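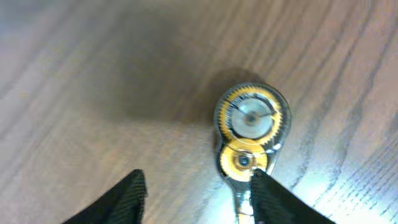 Correction tape dispenser, clear housing, on the bench.

8/26/23

Paper ageing, batch 4. Continues from the July entry (batch 3, uncoated stock only).

Purpose: to see whether corrected entries in the old Pleltunari rainfall ledgers will stay readable in store. The station clerks corrected in three ways - struck through and rewritten, painted over with fluid, or covered with dry tape. Struck-through entries are no trouble. The other two are what Sarita Joshi asked us to look at before the ledgers are boxed.

Stock: ledger paper from Rawat, 100 gsm, cut along the grain. 50 strips in the set, half with fluid and half with tape. Each strip carries one line of blue-black ink, one line of ballpoint and one of soft pencil, written before correction, and the same three written on top after correction. Tarun Malhotra did all the writing so the hand pressure is at least one person's.

Conditioning: strips hung in the Urnia cabinet for 287 hours. Door opened twice a day to turn the racks. The humidity trace has a gap on the second night where the chart pen ran dry. I have left the gap as it is and not drawn through it. Oisín would prefer an interpolated line; see his note pinned to the trace.

Results, fluid:
Cracks along the fold on most strips. Overwriting in pencil is fair. Ballpoint skips at the edge of the patch where the film is thickest. The blue-black underneath shows through as a grey shadow, worst where the coat was thin. No lifting.

Results, tape:
Film stays flat if never folded. Once folded it lets go in flakes and takes the overwriting with it. Pencil on tape smudges under a dry fingertip. The original entry beneath is in good order, so in the worst case we lose the correction and keep the error, and a reader would have no sign that the figure was ever changed.
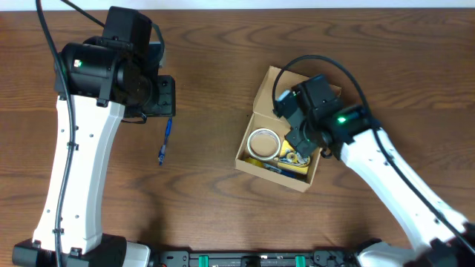

That last point matters more than the flaking itself. In the rainfall columns a lost correction can move a decimal place, and the monthly totals were worked out from the corrected values. Poonam Kashyap suggests checking each total against its column during scanning and logging any mismatch by page. Agreed, though it will slow the scanning.

Adhesive: slight tack at the margins of the tape strips. Interleaved with silicone paper from the Bridex roll, matt side down. Do not use the glassine; it cockled in batch 3 and marked two strips.

Not done: peel test. The spring balance reads high at the low end and needs its zero reset. Ritu Nautiyal has the key to the weights cupboard.

To do:
- reset balance, then peel test on the unfolded tape strips
- rephotograph the fluid strips in raking light, same lamp height as July
- ask Sarita which volumes have taped pages that are already folded
- batch 5 at the lower humidity setting, tape only
- new chart pen

Strips are in the flat drawer under the cabinet, fluid left, tape right.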